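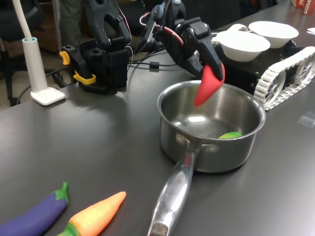
Buying a robot arm for your club is a bit like getting a puppy - the price tag is only the beginning! Say you have 200 dollars to spend. An arm that can dangle a toy chili pepper over a saucepan also needs clamps to hold it to the table, so put those on your list too.
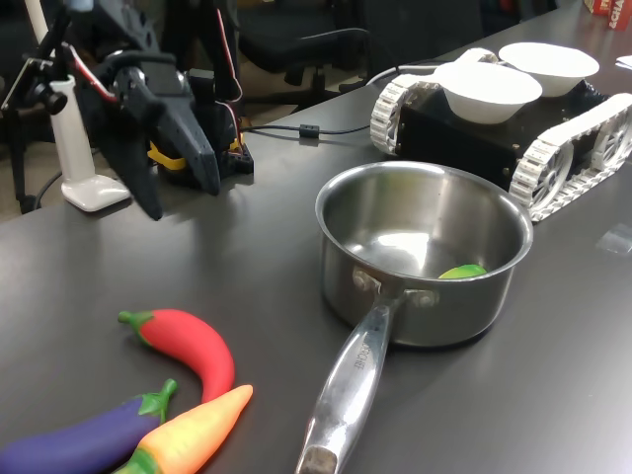 Next come the cables and spare parts. At the Whitcombe club we save 3 dollars out of every 7 for those, and we always compare two shops before we buy.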